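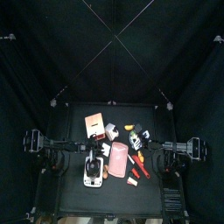
Play kitchen collection of the Flurkgate Toy Library opens for borrowing in June

Families in Flurkgate will be able to borrow toy kitchen items starting in June. The Toy Library has put together a new collection with pots, trays, small appliances and a large quantity of play food, and it will be lent in the same way as the puzzles and the building blocks.

The collection has 303 pieces. Most of them come from the Yousafzai nursery school, which closed its second playroom in spring and offered its kitchen corner to the library. The rest was given by families, or bought from the Bedska shop on the market street, which gave us a lower price on things where the box was damaged.

Ruwan Munasinghe is responsible for the collection. He has divided it into 15 sets, and each set has a cooking item, something to serve on, and food to go with it. "In the nursery school everything was together in two big crates, and the children took what they wanted," he said. "For borrowing it cannot be so. A parent must be able to see in the evening if everything is back in the bag."

For this reason every set receives a small card on which the contents are written. The card stays in the bag also when the toys are at home. If one piece is lost, the family writes it on the back of the card, and there is no need to call us.

The sorting took more time than we planned. Play food is made by many makers and the sizes do not agree. A tomato from one set can be bigger than a loaf of bread from another. At first we tried to keep the things of one maker together, but then there was a set with four plates and nothing to eat. Now the sets are mixed. The children who came to try them in the afternoon had no complaint about this, and one girl served a slice of melon with an egg on it to everybody who passed the desk.
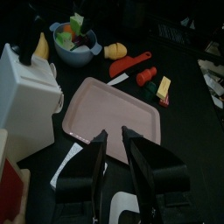

Flurkgate Toy Library - Play and Lending Department

The light blue pot with the two small handles belongs to the soup set, and the pink tray is for serving. The play food for this set can be changed at the desk, so if your child wants more fruit or more vegetables, please ask. Bananas we have in large supply.

The bigger appliances are lent one at a time. They take a lot of space in the bag and we have only a few of them, so a family which borrows one will have it for two weeks, and after this it must come back even if nobody is waiting. All other kitchen items can be kept for four weeks, and they can be extended once by telephone or at the desk.

Not only kitchen things came in the crates. There were also wooden boxes, little figures, toy vehicles and several objects which we could not name. Shazia Lashari, who looks after repairs, has gone through all of them. What was complete went to the normal shelves. Parts without their toy are kept in a drawer in the workshop, and you are welcome to look there if something is missing from a toy at home. Last winter a family found a wheel there for a truck that was older than the mother.

Shazia Lashari also asks that borrowed kitchen items are cleaned before they are returned. Plastic pots, plates and food can be washed by hand with warm water and a little dish soap. The dishwasher is too hot for some of them, and two lids have already changed their shape. Wooden pieces should only be wiped with a damp cloth and left to dry overnight before they go back in the bag. Please do not put real food into the pots. Dry pasta is permitted, but it should be taken out before the return.

Who can borrow

The kitchen sets are for children from three years. Some of the food pieces are small, and we do not lend them to families where the youngest child is under this age and plays with the same toys. For the younger children Ruwan Munasinghe is preparing a separate bag with large pieces only. It is not finished yet, and we will write here when it is.

Members pay nothing extra for the kitchen sets. For families who are not members there is a deposit of 5 dollars for each set, and it is given back when the bag is returned with its card. At present 82 families are members. A new membership can be made at the desk, and it is enough to bring a document with your address.

It is possible to reserve a set before the opening. The list lies at the desk, and the soup set and the breakfast set are already reserved for the first two weeks. The picnic set is still free, and also both of the bakery sets.

Play afternoon

Together with the Stistidura family cafe we are planning a play afternoon in the same month, in the large room on the ground floor. The children can cook with all the sets before they decide what to take home. It starts at 3 p.m. and there is no registration. The cafe will bring juice and cake, real ones this time - please tell them at the door about allergies.

We still look for cups and spoons in child size. Forks we have enough. If you have any which are not used anymore, you can leave them in the basket beside the return shelf during opening hours. Toys with batteries should be given directly at the desk, so that Shazia Lashari can test them first.

Questions about the collection: ask for Ruwan Munasinghe at the lending desk, afternoons only.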